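2021年3月　Ceddale 寝室区画　シーツ張りと衣類たたみ

前回の続き。ベッドのシーツを掛け直し、その上でTシャツをたたむ手順を見直す。シーツはくすんだ緑のボックスタイプ、品番はFlenineの現行品のまま。洗濯後、アイロンなしで使用。

**1. シーツ**

掛ける順序は次で固定する。

- ヘッドボード側の奥の角
- 対角にあたる足元手前の角
- 残りの角2か所
- 長辺の縁をマットレス下へ押し込む

隣り合う角から順に掛けていくと、最後の角でゴムが届かず、先に掛けた角が浮く。前回のメモに「最後の角は力で引く」とあるが、これは取り消し。対角で掛ければ力は要らない。

ヘッドボードは灰色の布張りで、縦の縫い目が並ぶ。マットレスとの間に手を入れる際、爪を縫い目に引っかけないこと。上端の木の横木に手を突いて体重を預けるのも禁止とする。横木は支える部材として見ていない。

奥の辺は壁に寄っており、手が入りにくい。マットレスを手前へ少しずらし、縁を入れてから戻す。戻すときに表面の布が一緒に動き、奥から手前へ向かう長いしわが出やすい。
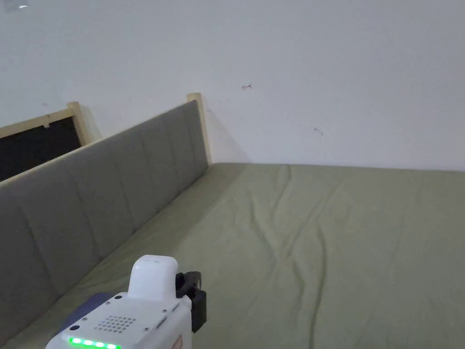

しわは全部取ってから衣類を載せるべきか。

長いしわだけ取れば足りる。細かい波は残してよい。Tシャツをたたむ際に影響するのは、裾や袖の下に畝のように盛り上がったしわで、布が段に乗ると折り線がずれる。浅い波は手のひらで押さえれば消えるため、作業前に時間をかけない。

取り方は、しわの両側に手を置いて直角方向に開き、余った分を近いほうの縁へ送る。しわの上を長手方向にこすっても位置が移るだけで、布の余りは減らない。Ka-mingは縁を一度外して張り直す方法を推している。確実だが、奥の辺でやると手間が倍になる。手前の辺に限って採用。

**2. Tシャツのたたみ**

平置き、両脇を内側へ、丈を折る、の順。枚数は1回4枚。青紫のTシャツを基準品とし、ほかの服はこれの仕上がり幅に合わせる。

平置きで決まる要素が多い。以下、確認項目。

- 脇線が前後でそろっているか
- 袖口が二重に折れ込んでいないか
- 裾が内側へ巻いていないか
- 衿ぐりの後ろ側が前に出ていないか

袖は広げた直後に向きが乱れる。身頃を先に整え、袖は最後に袖口をつまんで直す。逆の順でやると、身頃を引いたときに袖が連れて動き、二度手間になる。

布が二重になった箇所は上から押さえず、一度持ち上げて下の層を抜く。押さえると折り癖がつき、あとから開いても線が残る。Manuelaの手順書では「手で均す」としか書いていない。ここは次版で分けて書くよう依頼した。
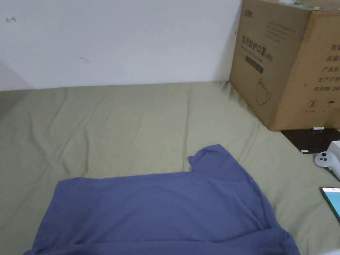 脇を折る位置は肩の中央。衿の端を基準にすると服ごとに幅が変わり、重ねたときに揃わない。折ったあとの袖は折り返して身頃の内側に収める。はみ出した袖口は積んだときに隣へ引っかかる。

丈は半分、さらに半分。厚手の生地は三つ折りに変更してよいが、同じ山に二通りを混ぜないこと。混ぜると山が傾く。山の高さは引き出しの内寸で決まる。積む向きは輪になった側を手前に統一。

シーツの上でたたむ場合、机の上と比べて服が滑らない。平置きには有利だが、引き寄せる動作では下のシーツごと動く。服を移すときは必ず持ち上げる。たたみ終えた山を引きずって寄せると、せっかく取ったしわが戻る。今日も一度やった。

作業位置はベッドの手前寄りとする。奥へ置くと腕を伸ばした姿勢になり、両手の引き具合が揃わない。壁際は仮置き専用。

**3. 壁と備品**

白い壁に赤い矢印のような手描きの印が小さくある。その右下に灰色の薄い擦れ。擦れは固く絞った布で試し、落ちなければ放置。印は由来を確かめるまで消さない。Manuelaに照会済み、返答待ち。

段ボール箱（「医用防护口罩」と印刷のあるもの）は、シーツを掛け直すときには先に下ろす。載せたまま縁を引くと、箱の手前に布が溜まる。

替えのシーツはBakentに同色を発注する。単価4,000円。現行品との色差は届いてから現物で比べる。縮み率の記載が見積書にないため、受け入れ時に短辺と長辺を測り、一度洗ってから再測定する。測定は平らに広げた状態で、ゴムは伸ばさない。伸ばした寸法は人によって値が違い、前のロットの記録は比較に使えなかった。

**4. 未了**

- 長袖のたたみ方。袖を背中側で交差させるか、縦に沿わせるか未決定。交差は中央が厚くなる
- 手順書の「均す」の項、Manuela改訂待ち
- 奥の辺のしわ対策。Ka-mingからは、Manの滑り止めシートをマットレス下に敷く案。ずらす作業と相反する可能性あり。4月に試す
- 引き出しの内寸、再測定。前回値は取っ手側の枠を含んでいた疑い

メジャーは廊下の棚に戻した。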